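Two Arms and a Tabletop: My Visit to the Zano Demo Day
Jul 2, 2021

I should say up front that I went in wanting to like this thing. I've been following Vemero's tabletop kit since they first started showing it in April, and when Laine Rozīte wrote to ask if I wanted one of the spots at their demo day, I said yes before I'd even checked the train times (two changes, one of them terrible).

The place is in Nundau, up a staircase behind a tile showroom, and if you go by the street number you will walk past it twice. Ask me how I know! Inside there's a coffee corner, a rack of spare parts, and then a big room where the Zano is set up. Zano is the name of the package they're selling: two white arms, two black two-fingered grippers, cameras at the wrists and over the table, and a year of support. You bring the table. Laine handed me a badge with my name spelled almost right, and off we went.

The first thing I wanted to see was the wrist camera feed, because that's the part I'm least convinced about on every kit I've looked at. On a lot of these systems the picture you get from the wrist is a postage stamp, and you end up steering by the overhead view anyway.

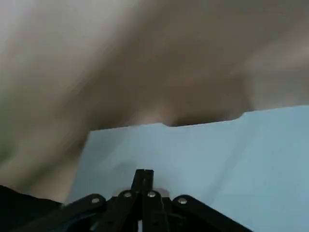
I asked Kęstutis Baranauskienė about blur, and he didn't try to sell me anything. When the arm is swinging, the wrist view smears, and he said they tell customers to plan around it: slow down for the last stretch before a grasp, and let the overhead camera do the work in between. I liked that answer. He also said the mount can be turned so you see more or less of the fingers, which takes one hex key and a bit of patience. I'd want to try that at home before I believed the "a bit" part, but fine.

We talked for a while about who's buying. Laine says it's mostly small teaching labs and people doing packing trials, plus a couple of hobbyists with deeper pockets than mine. The kit has a reach of 705 millimeters per arm, according to the sheet they gave me, and that felt about right for the table they had. You can set the bases closer together or farther apart. They had both arms bolted down along the near edge, and Kęstutis said the spacing is the question he gets most in the first week of anybody's support contract.

Then came the demos proper. They run these as little household jobs, with ordinary stuff on the table, which I much prefer to the usual colored blocks. Trays, a cup, even a vase of red roses in the corner. I've seen plenty of kits that look wonderful with a foam cube and fall apart the moment you hand them something wide and awkward to hold from one end.
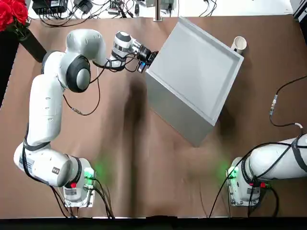

What I kept looking at was the cabling. Each arm has its cables running on the outside, strapped down with dark bands in places and free in others, and I'll be blunt, it bugs me. Kęstutis says it makes swapping a part much faster, and I believe him, but I have a cat and a low threshold for loops. Ward Nijs, another visitor, was all for it. He runs a repair bench and says anything he can reach without opening a housing is a gift. We went back and forth on this through an entire cup of coffee and neither of us budged.

One thing I did love is the lighting on the bases. They glow green, nice and bright, and Laine says green means the arm is powered and ready to take commands. You can read it from right across the room. There are also small red buttons on the bases, within easy reach from the near side of the table, and I wish more makers would put them there.

After the coffee we got to watch from the side, with the overhead screen turned so everybody could see. I asked for something with depth to it, reaching down into a container, since my own use would be sorting small parts into bins. Watching a gripper come down over a tall box is oddly tense! I caught myself holding my breath.

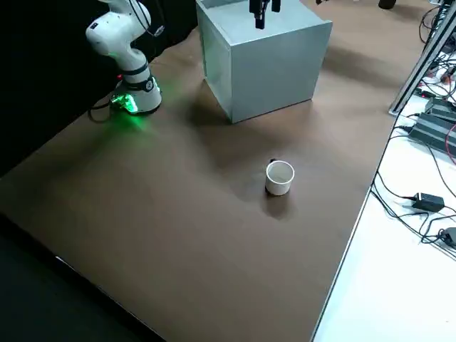 The gripper over the gray box, with the white cup out in front.

Depth is where the software has to earn its money. The Zano comes with a program called Rimkutė (named after a street, I'm told), where you move the arms by hand, save the moves, and string them together. Laine walked me through it and I had a simple two-step routine saved faster than I expected. The menus are clear. The undo is not great: it takes you back one step and then shrugs. You can save up to 300 routines, which I can't imagine filling, but Ward asked what happens if you do, and nobody at the table knew.

I also asked about price, of course. They don't publish it, and I've promised not to print the number I was quoted, so all I can say is that it's more than I'd hoped and less than I'd feared. Support is included for the first year and you pay by the month after that. The warranty on the grippers is shorter than on the arms, so read that page.

The last stretch of the afternoon was the one I'd come for, using both arms on the same job. There was a small cabinet with a drawer and a few everyday items, and this is where I stopped taking notes and simply stood there with my mouth open for a while. Two arms working in that little space look crowded, and I wanted to know how the software keeps them out of each other's way. Kęstutis showed me the setting: you give each arm a zone and a shared area in the middle, and only one of them gets the shared area at a time unless you say otherwise. You can say otherwise. He recommends that you don't in your first week. 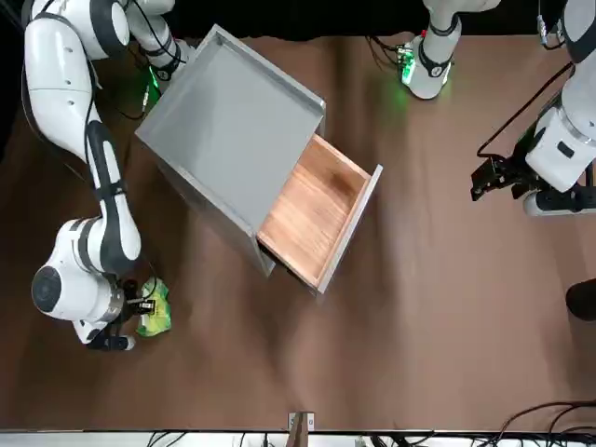
One gripper on the green and yellow bag, the other over by the open drawer.

Soft packaging is my own personal nightmare, so I asked a lot of questions about grip force. It's adjustable in 8 steps, and you can set it per routine. I'd have liked a finer scale at the low end, and I told Laine so. She wrote it down, or at least she wrote something down.

Would I buy one? I'm still thinking. The arms feel solid, the software is friendlier than anything I've used at this size, and the people answer straight questions with straight answers. Against that, the cables, the undo, and the monthly fee after year one. They do rent the kit out for 4 weeks at a time, with the rent taken off the price if you keep it, and that's probably the way I'll go once I've cleared the bench in my garage. Laine says the next demo day will be posted on their site, and you need to write ahead for a spot. Bring a snack, because the coffee corner is coffee only.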